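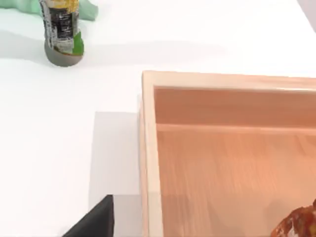 Skurnholm Pantry Labels is a set of 2000 text records copied from the labels of food and household goods. Each record holds the wording of one label, typed out by hand, along with a few fields about the product type and the store where it was bought. Labels are harder to copy than they look. A wrap-around label like the one on the bottle, with its dark patches, light flecks and a bit of bright green on one side, has no clear front or back, and two people will start typing in different places. Most of the rules in this file came out of that problem.

Version 2, released 5/16/18

What is in the download

labels.csv – the main file, one row per label
stores.csv – store codes and towns
rules.txt – the full typing rules, longer than the summary in this file
changes.txt – differences from version 1

Fields in labels.csv

id: a number, never reused
store: code that matches a row in stores.csv
type: food, drink, cleaning or other
text: the label wording, with a vertical bar for each line break
panel: front, back, wrap or lid
lang: language of the wording. Labels with more than one language get one row per language and share the same group value
group: blank for most rows
unclear: yes or no

Where the labels came from

The goods were bought in Rardale and Burneck over four months, ending the month before release. Rardale has the larger stores, so it has more rows. Burneck rows lean toward small shops and store-brand goods. Imported goods with a sticker over the original label were typed from the sticker only.

Typing rules, short form

Type what is printed, including spelling mistakes. Keep capitals as they are. For a wrap label, start at the product name and go to the right. If there is no product name, start at the seam. Leave out bar code numbers, lot numbers and best-by dates. Nutrition tables go in as plain lines, left to right, top to bottom. Words that can't be read are marked with [?] and the row gets unclear = yes. Do not guess from other packages of the same product.

Known problems

Six rows have a store code that is missing from stores.csv. They are kept so the ids stay in order.
The type field is not reliable for vinegar, which was entered as food in some rows and cleaning in others.
Fractions in serving sizes were typed two ways (1/2 and .5). Version 1 had the same problem and it has not been fixed.
Some lid rows repeat the front text word for word.

Loading

The files are UTF-8 with a header row. Commas inside the text field are quoted. Older spreadsheet programs may turn some of the serving sizes into dates – import that column as text.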